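# Zatside arm build, gallery page

27/01/2022

Quick page, more words than pictures for now. Build is in the shared workshop, back bench, the one by the roller door. Me, Rowena and Boonmee mostly, Manolis when he's off shift. Aim is an arm that can pick mixed bits out of a tray and put them where they belong. Kitchen stuff, bathroom stuff, whatever people bring in.

Budget was 3,000. Spent 2,547 so far, and that's with Vangelis letting us have the bench for nothing. Will post the full list when Rowena has typed it up.

**Cables.** Third go at routing them. First go snagged on the elbow every time it reached low. Second go was neater but too tight, wrist wouldn't turn all the way round. Now they hang in a looser loop and we tie them off last. Not pretty. Leave it alone please, Manolis.

**Gripper.** Fingers are the Dekis ones, filed down a bit by Boonmee. Fine on boxes and tubs, rubbish on anything flat. Cloths are the worst, it pinches the edge and then drops it half way accross.

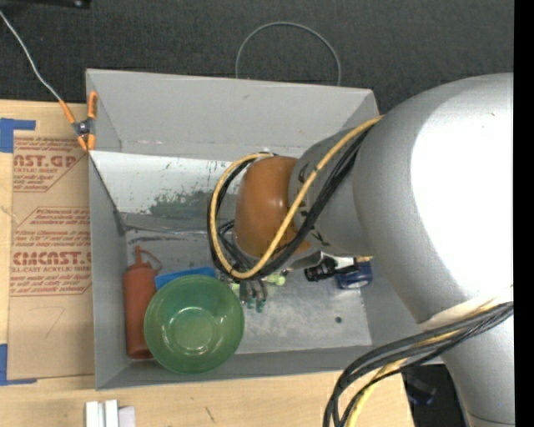
*Arm over the metal tray. Squeeze bottle and green bowl on the left, blue thing tucked in behind the bowl, orange clamp on the rim. Acrylic sheet card taped down next to it.*

**Tray.** Sloped sides are a pain and a help. Things slide back to the middle, good, but the wrist has to come in steep or it clips the rim. Sides stay as they are untill the reach numbers are sorted. It does want a scrub though.

**Software.** Runs on Prullow, the free version. 3,303 tries logged since we started keeping a proper log. Round things lying down are hard, they roll when a finger touches them. Rowena has a slower approach half written, going to test it in February.

**To do**

- proper stop button on the door side
- second clamp, same size
- new zip ties, the long ones
- spare fingertips, 4 would do
- someone ring Nikolaidis about the bench power, the sockets trip if the heater's on

More pictures once the new approach is in. If you want to come and look, message first, and bring something odd for the tray. No glass, no knives, nothing with a full lid of sauce (Boonmee knows why).

Gonzalo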